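Hefin Pritchard
ok the socket paper thing is finally far enough along that I can post. thread on getting a gripper to put CPUs into sockets without murdering the pins. typing this between runs so forgive me

Hefin Pritchard
1/ Problem. Placing a processor is easy to demo, hard to repeat. Tiny tilt and one corner lands first. Old method – fixed camera on a post, move to taught point, let go, hope. Good in the morning, drifting by lunch

Hefin Pritchard
2/ What we changed. Only the wrist camera now. Policy gets that view plus finger force, nothing else. No CAD of the board, no taught points. Trained on 2978 demos, all teleoperated, all done here at the Fernham bench

Hefin Pritchard
3/ Of those, 694 are deliberate near misses. Start a bit off, start a bit rotated, hover, back up, come in again. Trefor Dafis pushed for these and I argued against it for a month. He was right, fine

Hefin Pritchard
4/ The trick (if it is one) is the hover. Policy has to stop above the socket and hold until its own guess of the offset settles. Only then down. Before that it would just commit on the first decent look and you got a bent pin for it
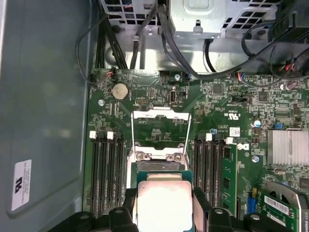 5/ Hover stage, inside the case
Dell board still in its tower, load plate up, chip over the contacts. From the wrist you see the top of the chip fine but the fingers come in on both sides of it at the bottom of the view. So it mostly lines up on the plate and the levers. We didnt tell it to do that

Hefin Pritchard
6/ Shiny chip lid is the worst part. Reflections slide around as the arm moves. We masked the lid at training time for half the batches and it quit chasing the glare

Hefin Pritchard
7/ Numbers. 1657 test placements over two board types. 61 failures. Most of those are aborts, where the hover never settles and it backs off by itself. I count an abort as a failure, some people don't, so read tables carefully

Hefin Pritchard
8/ Things that did not help: bigger image, second camera, longer history. Second camera made it worse in the tower case, I think because the side wall blocks it for part of the descent. Havent proved that

Hefin Pritchard
9/ Things that did: near misses, masking, slower last bit of travel. And swapping finger pads before they get polished. Boring but it moved the number more than the network did

Hefin Pritchard
10/ Not solved – closing the load plate and levers. Different forces, different grip, we still do it by hand. Also no results on boards with a cooler bracket in the way. The Udstead rig is meant to look at that from November

Hefin Pritchard
11/ Writeup is with Jenkins for a read, then it goes up with teh demo set. Will post here. Arm just stopped on me, gotta go

Comments

pinbender_k
Does hover time count toward your cycle time? Asking for a line that will not wait for it

Hefin Pritchard
yes it counts. we're slow. table 3 when its up

Trefor Dafis
It was closer to two months of arguing

markville_rework
would love to see the lid masking split out by itself, half the batches seems like a lot

Hefin Pritchard
have quarter and none too, will add to the appendix

solderghost
same glare problem here with bare heat spreaders, we ended up moving the light. did you try that first?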